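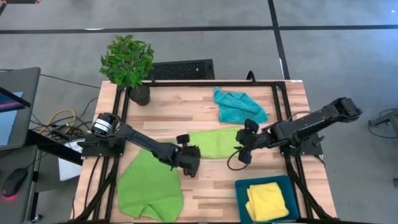

The Quiet Pleasure of a Folded Cloth

There is a drawer in my kitchen in Verkcombe that I've been meaning to sort out for the better part of six years. It is the second one down, to the left of the cooker, and it holds the cloths. Or it's supposed to. In practice it holds the cloths, a roll of string, two candles from a birthday cake and a paper bag of picture hooks, and every time I tug it open something snags at the back and I have to put my arm in up to the elbow to free it.

I mention this so that you know I come to the subject of folding as a sinner. My mother folded everything, including carrier bags. My sister folds. I have always been a stuffer, and I was perfectly happy about it until last February, when I went to stay with Mirko Benedetti and his husband Samuele Tedesco at their tall, draughty house in Oddale and was handed a tea towel to dry up with. It came out of a basket by the sink, where the others were standing on their edges like books on a shelf, and when I took mine the rest stayed exactly where they were. I thought about it all through the washing-up (and we'd had lasagne, so there was plenty of time to think).

Mirko spent sixteen years running the linen room of a hotel called the Ferri, and he can't pass a heap of cloth without wanting to do something about it. Samuele says this was charming for the first month. But he's a generous teacher, and over coffee the next morning he tipped the whole basket out on the table and made me start from nothing.

One colour, one job

Before any folding there's the matter of what the cloths are for, and Mirko is firm about this. Yellow is for dusting, bright lime green for the worktops, teal for the bathroom and the darker green for floors and muddy boots. It needn't be those colours, of course. Mine at home were all the same tired grey by then, whatever they had been in the shop, and I'm sorry to say that I'd been wiping the table with something that had probably also met the dog.

I went out the following week and bought new ones from Skemon, the hardware shop at the bottom of our hill, where they keep them loose in a bin by the door and you pick out what you like. I got rather carried away and came home with far too many yellows. But what a difference it makes! You reach for a colour and not for a cloth, and you stop sniffing them to find out where they've been.

Flat first

Everyone wants to begin by folding, Mirko told me, and you must begin by flattening. A cloth that has been scrunched in a heap has a memory. If you fold it straight from the pile the creases go in with it, the corners never meet, and you end up with a lump that leans on its neighbours and brings the row down.

So you lay it on the table and spread it with the flat of your hand, from the middle outwards. Some will never lie square. The big floor cloths are the worst, as they get tugged and wrung until they're more of a puddle than a rectangle, and with those you simply turn the straggly bits in towards the centre and carry on as though they'd been straight all along.

Then it's in half, and in half again, with a stroke of the hand along each fold. For the standing-up sort you go once more, into thirds, so that it's thick enough to hold itself. I made a dreadful mess of the first few. Samuele, who was meant to be reading the paper, kept lowering it to look.

A tray is better than a drawer

The best advice I brought home had nothing to do with folding. It was to put the finished cloth into something with an edge. A shallow tray is ideal, or the lid of a biscuit tin, or a seed tray if you've scrubbed it well. A folded cloth on a bare shelf gets nudged and starts to open, and within a day or two you're back to a heap. Give it a low wall on each side and it keeps its shape, and you can carry the whole lot off to wherever the cleaning is happening.

I now have a tray for the kitchen and another under the bathroom basin. I had planned one for the boot room too, but the cat has taken it and I haven't the heart.

On doing it badly

I asked Mirko whether he ever just stuffs them in. He looked out of the window for a while and then admitted that on Sundays the wet ones go over the back of a chair and stay there until somebody needs the chair. I was very glad to hear it.

My own folding is still uneven. The yellows look smart, probably because I've so many to practise on, and the teal ones come out a little different every time. It takes me nearly the length of the shipping forecast to get through a week's wash, standing at the kitchen table with the radio going and a cup of tea cooling beside the pile, and I've come to look forward to it more than I would have believed a year ago.

The drawer is another matter. I took the cloths out of it in the spring, and the string and the candles have since been joined by a torch and a bag of rubber bands. Mirko is coming to stay at the end of the month, so I have wedged it shut with a folded bit of card.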